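Getting dull patches out of a white speckled benchtop

Jernness Home Help > Kitchens > Benchtops and splashbacks

Posted Jun 16, 2023 by Otia

We moved into a unit with a white speckled benchtop and there are two dull patches next to the sink, each the size of a dinner plate. They don't feel rough and they don't come off with dish soap. I've tried bicarb paste and a microfibre cloth, and all that did was leave a white film I had to rinse off three times.

I don't know what the top is made of. The agent says stone, the neighbour in the same block says hers is laminate. It's 900 deep on the island side if that helps anyone. I'd like to get it looking even before we put the new tap in, and I don't want to make it worse. Is this something I can polish out or do I have to live with it?

Brollel

Try vinegar. Works on ours.

Ndlovu

Please don't use vinegar until you know what you've got. If there's any marble or limestone in it the acid will etch it, and then you'll have a third dull patch.

Work out the material first. Open the cupboard under the sink with a torch and look up at the cut edge around the sink hole. Laminate shows a thin skin over chipboard. Engineered stone is the same colour and fleck all the way through. Solid acrylic is also the same all the way through but it feels warmer to the hand and a bit like plastic. If the cut edge has been sealed over with silicone, try the hole where the tap goes in.

Dull patches beside a sink are very often hard water and old detergent sitting on top of the surface. Use warm water with a drop of dish soap, leave a wet cloth on the patch for ten minutes, then go over it with a plastic scraper held flat. Rinse twice and dry it with a tea towel. Letting it air dry puts the minerals straight back.

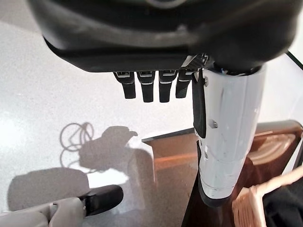 Speckled tops are hard to judge because the fleck hides a lot, so check it in more than one light. White with fine light grey flecks can look perfectly even under a strong light, and where there's a soft glare on it you're mostly seeing the shine. Get your eye down near bench height and look across towards a window. A patch of residue looks smeary and shifts a little after each clean, while worn polish stays exactly the same shape.

If it is worn polish, on acrylic you can bring it back yourself with a fine pad and small circles. On engineered stone I'd leave it to someone who does it for a living - home sanding makes dust you really shouldn't breathe in. On laminate there is no fix, the surface layer has gone.

Otia

Thanks. Looked under the sink and it's the same colour all the way through, and it does feel warmish. Will do the wet cloth tonight and report back.

Marked as helpful by 81 members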